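Notes for the half-year results talk, Stotasa shareholders' meeting

Opening. Thank shareholders for attending and confirm that the July trading statement stands unchanged.

Dividend. The board proposes 5 pence per share, payable on 1st August - the same level as last year.

Debt. The Plorell loan has been reduced by 32 per cent. Pause here for the chart.

Outlook. Some 200 retail customers moved to the new savings account in the first half. Costs at Gosling remain under review.

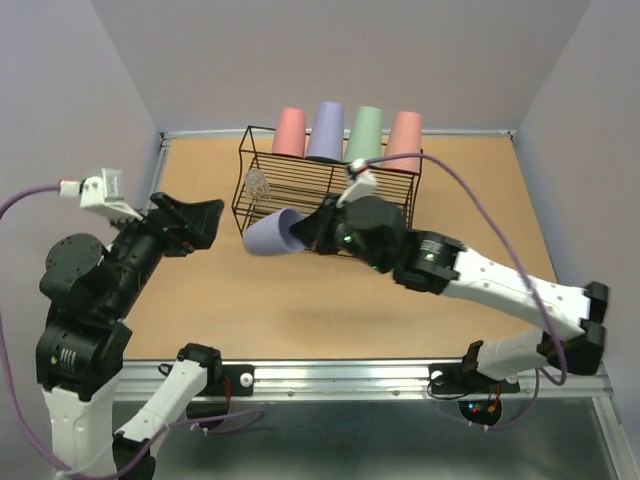 Graham Stockdale asked whether the dividend could be held if interest rates stayed high, and suggested that the loan be cleared first.

Reply: the board will review both matters at the year end.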